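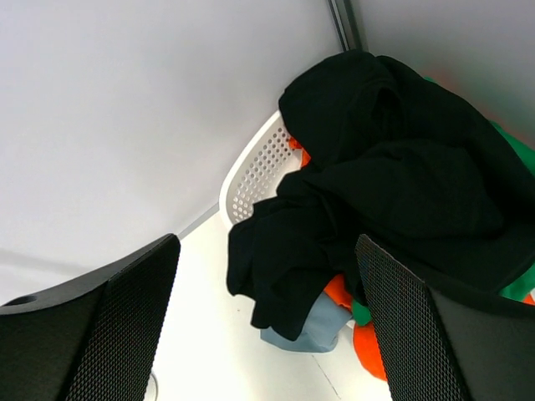 ¿Cuánto hay que apartar el primer año para un brazo que doble ropa?

El precio del brazo y otro tanto, y lo que sobre, si sobra, para almohadillas.

Esa fue la respuesta de Grethe Eyvindsson, y la dio sin levantar la vista del café. Yo había llegado a la lavandería a las siete con mi carpeta, mis dos presupuestos y una corbata que me apretaba, convencido de que íbamos a hablar de números. Grethe quería hablar de calcetines.

– ¿Los calcetines los dobla?
– Los empareja, según Lykkegaard.
– Grímur Lykkegaard vendía barcas antes de vender brazos. Según él, las barcas tampoco hacían agua.

Apunté «calcetines» en el margen, con un signo de interrogación bien grande, y seguí. El presupuesto de Lykkegaard subía a 78 mil, instalación incluida (el transporte no, claro, el transporte venía en la página de atrás en una letra que mi madre llamaría de pulga). El de Gristbridge subía a 108 mil, pero traía dos juegos de dedos, formación y un señor que venía en marzo a revisarlo todo. A mí me gustaba el señor de marzo, qué quieren que les diga. Me lo imaginaba con maletín.

Kári, el hijo, entró empujando un carro de sábanas y se puso a leer por encima de mi hombro. Huele siempre a suavizante, ese chico, y lee rapidísimo.

– Mamá, aquí no sale el suelo.
– ¿Qué suelo?
– El nuestro. Está torcido. Si ponen la mesa del brazo junto a la caldera, se va para el lado de la calle.

Fuimos los tres a mirar. Kári dejó una canica en las baldosas y la canica se marchó tan tranquila hasta la puerta. Grethe la miró irse como quien ve pasar a un pariente. Volví a la mesa y escribí «nivelar suelo», sin cifra, y debajo «enchufe nuevo», también sin cifra, y la hoja empezó a darme un poco de miedo.

Entonces llamó Bello Ogundipe, el de la lavandería del puerto, que había comprado el suyo el año anterior. Grethe puso el altavoz.

– Pide las almohadillas de los dedos por separado – dijo Bello –. Con el contrato te las cobran a precio de joya. Y guarda dinero para cestas.
– ¿Cestas?
– Todas iguales, Grethe. Yo cambié 13. Tenía cada una de su padre y de su madre, y aquello era un disgusto diario.

Grethe colgó, arrancó una hoja de mi bloc sin pedirlo y se puso a sumar con un lápiz mordido. Sumaba en voz baja, en la lengua de su abuela. Al final tachó a Lykkegaard, dudó, tachó también la formación de Gristbridge y dejó al señor de marzo.

– Que venga ese – dijo –. Y pregúntale si entiende de suelos.

Kári ya estaba a gatas bajo la plancha grande, buscando la canica.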